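We use cookies to remember your cart and count visits. Accept | Settings

Virkurlow Hand-Held Gripper Pair

A matched left and right gripper for recording hand work at a bench. You hold one in each hand, do the job yourself, and the recordings are used to train an arm later. The kit was designed by Usman Janjua for a shared workshop, and it is sold in the same form he builds there.

Each gripper has two black fingers and a white triangular marker plate on top. The cable leaves the handle and drops past the table edge. Keep both cables off the tabletop while recording – a snagged cable ruins a take.

Small sorting jobs are a good place to start. A six-compartment organizer box with a hinged lid gives you opening, closing, picking and placing in one object, and it costs very little to replace. 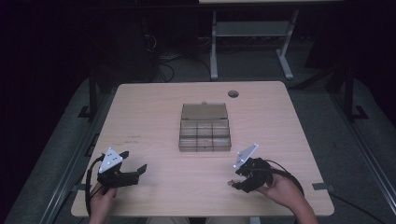 What's in the kit

Left gripper, right gripper, two marker plates, two cables, spare finger pads and a printed setup sheet. Each gripper weighs 330 grams without its cable. The table, clamps and extrusion are not included. The Skivus bench frame is sold separately and needs a hex key and a second person to put up.

Setup

Plug in both cables before starting the software. Open and close each gripper fully when asked. Calibration takes 17 seconds per side and has to be repeated if you change a marker plate.

Price and stock

$426 per pair. The next batch ships in September. Single grippers are available as spares – write to us with the side you need.

Shared 17 times | 3 comments

Related items
Skivus Bench Frame
Urban Cable Clips
Lilden Finger Pads, Soft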